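Lindalva Amaral
Sat 7 January

Right, I promised a few of you I'd write up how the no-supermarket month is going, so this is going to be a long thread. Get a brew. 1/

It started because I found a till receipt in my coat for 80 quid and could not for the life of me tell you what I'd bought. I had the bag, I had the receipt, and when I got home there was nothing for tea. 2/

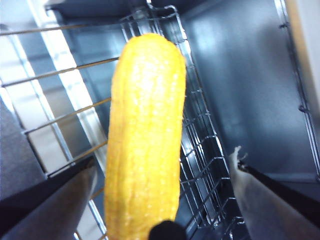 So the rule is I buy food from the market, the greengrocer, the butcher or the corner shop, and nowhere with a self-checkout. I started a week before New Year to get a run at it, and I've stuck to it so far apart from one bag of ice (we'll get to the ice). 3/

For anyone new, I live in Plunport, up the hill end. We have a market three mornings a week, a proper greengrocer called Maes, and one corner shop that sells everything from lamp oil to birthday candles. I know I'm lucky. My sister in Favville has a petrol station and a vending machine. 4/

The first shock was the bus. I'd always driven to the big shop, and the market has no parking to speak of, so it's the 36 down and the 36 back up with a rucksack. I had not thought about potatoes. Potatoes are so heavy! I bought a whole sack like some kind of farmer and had to sit on a wall halfway home. 5/

I now buy potatoes last and only as many as I can carry in one hand. 6/

Money, as that's what everybody asks. I'm spending less on the actual food and a bit more on bits. Veg is much cheaper, eggs are the same, cheese is dearer but I eat less of it because it tastes of something. Washing powder from the corner shop is daylight robbery and I've decided washing powder doesn't count as food. 7/

Bread was going to be the easy one. There's a stall that does these big dark loaves and I thought lovely, one of those will do me the week. By Wednesday you could have propped a door open with it. I've since learned to slice it on the day and freeze it (thank you to everyone who told me this in capital letters). 8/

Someone asked if I get bored of eating the same things. A bit! January is mostly roots and cabbages and I've had leeks five nights running. But I've also cooked things I'd never have picked up. Celeriac. Swede that wasn't already mashed. A squash so big I had to borrow a saw — I'm not joking, a clean one, from next door. 9/

Celeriac, by the way. Peel it much thicker than you think, cut it into chips, oil, salt, hot oven, don't crowd the tray. Mine went soggy the first time because I piled them all on top of each other. Second go I used two trays and ate the lot standing up. 10/

The greengrocer deserves a tweet to himself. He won't let you pick your own pears. You tell him which day you're going to eat them and he squeezes a few and hands them over. I said Thursday and it was Thursday. I opened it over the sink and juice went up my sleeve. 11/

He also told me off for keeping tomatoes in the fridge, and then told me off for buying tomatoes in January. Fair enough. I put them back. 12/

Now the ice. We had people round for New Year's Eve and I'd forgotten it completely, and everything else was shut. I went in, I got the ice, I looked at nothing else, I came out. I did walk past the crisps with my eyes on the floor. I'm counting it as a moral victory and you can't stop me. 13/

Things I miss: being able to get everything at nine at night in my slippers. Yoghurt in big pots. The middle aisle. I once went in for milk and came out with a head torch, and I still use that head torch. 14/

Things I don't miss at all: the car park, the music, and throwing away half a bag of salad every single week. I worked out I'd been buying salad as a sort of apology to myself and then having toast. My food bin is almost empty now and it doesn't smell, which has been a treat for the whole household. 15/

Several of you asked about planning. I tried a proper meal plan with columns and it lasted two days. What I do now is buy what looks good on market morning, then sit down with a cuppa and work out what goes off first. Greens and fish early, roots and eggs late, soup the night before the next market. Soup is always whatever's left plus an onion. 16/

I do write down what's in the freezer though. It's on the back of an envelope stuck to the door and it has already saved me from mystery stew twice. (One was gravy. One was stewed plums. They look exactly the same frozen, be warned.) 17/

My other half Julo was not what you'd call on board at the start. He likes a particular biscuit, and I won't say which because he'll be embarrassed, and the corner shop doesn't stock it. There was a bit of an atmosphere. Then he found the woman on the market who sells broken shortbread by the bag and we've heard no more about it. 18/

He's now the one who sets the alarm on market days. He says it's for the walk. He comes home with sugar on his scarf. 19/

It does take longer, and I don't want to pretend it doesn't. I work from home most of the week and I can nip down at half eight. If I was doing shifts, or had little ones, or couldn't manage that hill, I'd be in the big shop with everyone else and quite right too. So please no telling people off in the replies, I've had to mute two already. 20/

But I have talked to more people in the last fortnight than I did all autumn. I know the egg man's knee is bad. I know there's a row going on about where the fish van parks. I was asked my opinion on the fish van! I've got one now — it should go by the library where it used to be. 21/

A question back to you lot. Where do you get dried beans and lentils if you don't use a supermarket? The corner shop has one kind of lentil and it's been there a while, judging by the dust on it. There used to be a weigh-your-own place near the station but it's a nail bar these days. 22/

And has anybody made their own yoghurt without buying a gadget? I've read flask, I've read airing cupboard, I've read oven with the light on. I'd like to hear from someone who's eaten the results. 23/

I'll do another one of these at the end of the month with the proper sums, because I've kept every receipt in a jam jar and half of them are handwritten on paper bags. If anyone wants the leek and potato pie, say so and I'll type it up tomorrow. 24/

Oh, and the squash. There's still a quarter of it left. Ideas please, anything except soup. 25/25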